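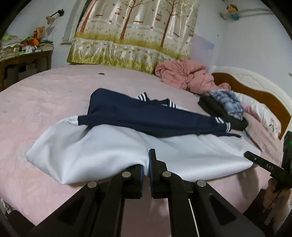 The Pellier folding set is a small collection of notes on how people fold everyday clothes on top of a made bed, with no board or table. It covers the garments that gave our folders the most trouble, and the sailor-style top comes first on that list. The navy part and the white part don't fold the same way. In the shot on the pink sheet the garment lies sideways and only partly folded, with the navy section drawn out into a long band that narrows to a point and the white in soft folds in front of it. Most of the notes for this item deal with getting from that state to a flat rectangle.

Contents
The set has 130 fold records in 14 garment groups. Each record has a garment type, a surface, a fold style and a free-text note. Surface is always "bed". Fold style is one of: flat, thirds, roll, bundle. Records that mix styles are marked with the one used last.

Sailor collars
Lay the garment flat before any fold is made and open the collar out to its full width. Stripes on the collar are useful as a guide for squaring up. Sleeves go in first, then the body, then the collar over the top. If the collar won't stay down, Manon Campbell's note in group 11 gives a second way that ends in a bundle.
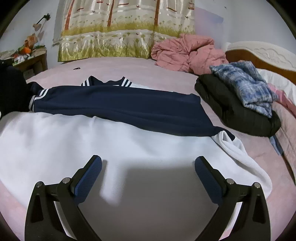

Navy collar laid out flat, with white stripes at the left end.

Padded jackets
Fold lengthwise, press the air out with a forearm, then fold once across. Don't use "roll" for these. Two folders tried it and the records were dropped in review. Jackets go at the bottom of a stack.

Stacking
Heaviest and flattest first, then shirts, then anything that had to be left as a bundle.

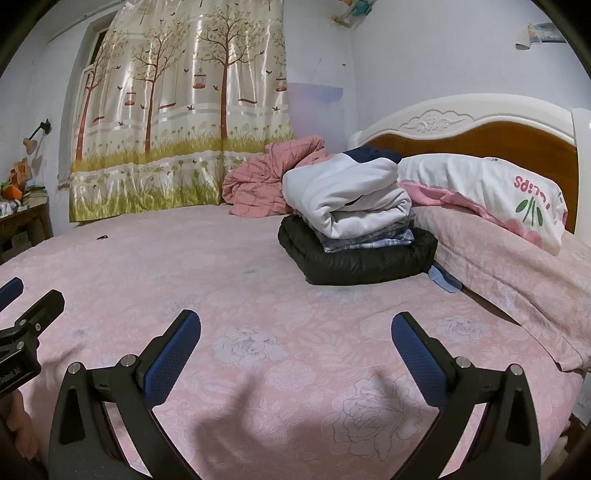 Bundles slide if the stack is moved, so carry it with one hand under the jacket. Small items such as hair ties and clips are not part of any record and should be left out of the notes.

Known problems
Groups 2 and 11 overlap. Plaid shirts were entered under both "shirt" and "overshirt" by different folders. Bedding is not labeled, even when it is on the bed during a fold.

Credits
Notes by Manon Campbell and Wayne Chan. Review by Zachary Beaudoin. Send corrections to Wayne with the record number.

Last updated Jun 12, 2019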